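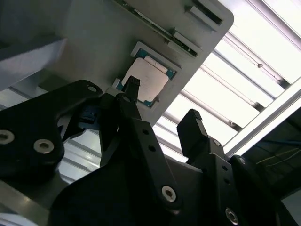 CPU sitting in the socket on the gray plate

Swapping the CPU in an old server board, how do I know it's seated?

Markos Balaskas
Hi all, first time posting in the hardware section. I bought a used Kodia server for my home office (paid 90 bucks, so I'm not going to cry if I kill it, but I'd like to not kill it) and I want to put a different processor in. I've built desktops before but never touched a server board. My practice chip has a scuffed top but the gold pads along the edge look fine to me. Two things I can't figure out. Should the chip drop in all by itself or do I push? And the metal frame on this board feels really stiff compared to my desktop, is that normal or am I about to crack something?

Sala
Never push! Line up the corner mark on the chip with the one on the socket, lower it straight down and let go. If it's in right it sits flat and won't rock when you nudge it very gently with a fingertip. If it rocks, lift it straight back up and look again, don't slide it around in there.
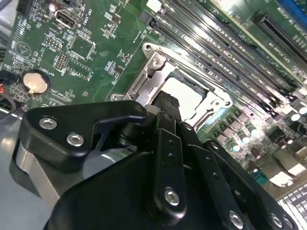
The frame being stiff is pretty normal, mine scared me to death the first time (I did it at 2 in the morning, don't do that). Open it all the way before you go anywhere near the socket, and keep your screwdriver well off to the side. One slip on bare contacts and you're shopping for a board. Oh, and check that your exact board revision takes the new chip. I went through 739 posts in the Prelel thread before I found out mine needed a BIOS update first, and you want to do that with the OLD chip still in.
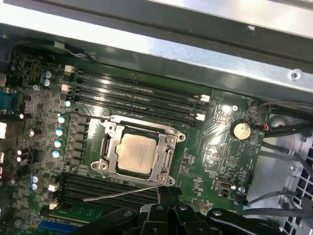

Page last changed: November, 4:15 p.m.

Lirkotier
What Sala said. Also take the memory out before you start, gives you way more room for your hands. When the lever goes down it'll take some force at the end, that's fine. If it fights you from the very start, stop and reseat. Wipe off the old paste, use new paste. I've got more than 2,000 hours on mine since the swap and no problems.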